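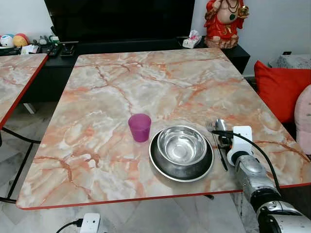 Tableware cell with the place setting laid out and the gripper beside the fork and spoon.

Setting Up and Checking the Tableware Cell

Applies to: Stavville household units, single-arm configuration
Prepared by: Shiuli Patwary, Field Support, Wembridge
Last revised: Dec 21, 2019

Purpose

This page sets out the procedure for positioning the arm, routing its cables, and confirming its reach before a tableware session begins. It is to be followed at the start of each day of operation and again whenever the arm, the table, or the gripper has been moved. Staff who have not completed the Nishad induction may assist but must not power the arm on.

The procedure covers the cell only. For scheduling, see the site calendar held at Susolstead. For gripper replacement, see the separate maintenance page.

Before You Begin

Confirm that the following are at hand:

Unit logbook and pen
Soft lint-free cloth
Hex key set supplied with the arm
Two spare cable ties, reusable type
Tape measure
The place setting assigned to the unit: bowl, plate, cup, fork, spoon, and knife

The arm must be powered off and its emergency stop pressed in until Step 4. Remove rings, bracelets, and lanyards before reaching across the table.

Step 1. Position the table

Place the work table so that it does not rock. If the floor is tiled, check each leg in turn, as a leg resting on a grout line may settle during the session. Where a second table is kept in the same room, leave enough space between the two for a person to pass without touching either.

Wipe the table top with a dry cloth. Do not use spray polish. It leaves a film that allows cups and plates to slide when the gripper makes contact. Tops with a printed pattern are acceptable, including marble patterns, and do not need to be covered.

Step 2. Check the arm and its mounting

Press gently against the base of the arm from each side. There should be no movement. If there is, tighten the mounting bolts in a diagonal sequence and repeat the check.

Inspect each joint housing for cracks, loose covers, and missing screws. Run a finger along the joins between segments. A cover that has lifted, even slightly, will catch the cable as the joint turns.

Check the gripper last. Both fingers should be clean and should sit parallel when closed. Remove any residue with the cloth, dampened with water if necessary, and dry the fingers fully before continuing.

Step 3. Route the cables

The gripper cable must leave the gripper in an open loop and follow the side of the arm. The loop is required. A cable pulled straight will be strained when the wrist turns to its limit, and this is the most common cause of lost gripper signal in household units.

To set the loop:

Turn the wrist by hand to one end of its travel, then to the other.
Watch the cable throughout. It should neither tighten nor fold back on itself.
Secure the lower part of the cable to the arm with a reusable tie. Leave the loop itself free.
Repeat the wrist movement once more after the tie is fastened.

Power leads are to be kept on the floor and away from table legs. Power strips may be placed beneath or in front of the work table, provided that no lead crosses the path used by the operator. Do not connect one strip to another. Record the position of the strip in the logbook so that the next operator can find the switch without searching.

Step 4. Power on and home the arm

Clear the table completely and stand outside the reach of the arm. Release the emergency stop, switch on the controller, and wait for the status light to hold steady. Select Home from the start menu. The arm will move slowly to its rest position.

If the arm stops before reaching rest, press the emergency stop and return to Step 3. Do not attempt to guide the arm by hand while it is powered.

When homing is complete, enter the controller temperature in the logbook. A reading above 63 degrees Celsius at this stage indicates a blocked vent or a failing fan. Switch the unit off and contact Field Support.

Step 5. Lay the place setting

Pause the arm. Set the plate toward the near edge of the table with the bowl inside it. Stand the cup upright to the left of the plate. Lay the fork and spoon side by side to the right, handles toward the near edge, and place the knife next to them.

The cup must be empty. Exact spacing is not required at this stage, but no item may overhang the table edge.

Polished metal can produce strong highlights that interfere with detection. If the preview shows a bowl or plate as incomplete, lower a blind or switch off the nearest lamp before moving the setting. Household furnishings in the background, such as a television or cushions, may remain where they are.

Step 6. Run the reach check

Select Reach Check and choose the tableware profile. The arm will approach each item in turn and stop beside it without closing the gripper. Observe the clearance at every stop. The gripper should come to rest next to the item without touching it or the table.

Run the check five times. The controller then displays a score. A score of 91 or higher is a pass. For a lower score, carry out the following in order, repeating the check after each:

Clean the gripper fingers.
Home the arm again.
Measure the distance from the arm base to the near edge of the table and compare it with the figure in the logbook.
Recalibrate, using the calibration page.

If the score is still below the pass mark after recalibration, take the unit out of service and attach a red tag to the controller.

Step 7. Complete the log

Enter the score, the controller temperature, and the initials of the operator. Note any adjustment made, including the replacement of cable ties. Entries are reviewed every June, and incomplete pages will be returned to the site.

End of Session

Home the arm, press the emergency stop, and switch off the controller before unplugging it at the power strip. Hold the plug, not the cord. Wash and dry the place setting by hand and return it to its storage box.

Related pages: Gripper Replacement; Calibration; Reporting a Fault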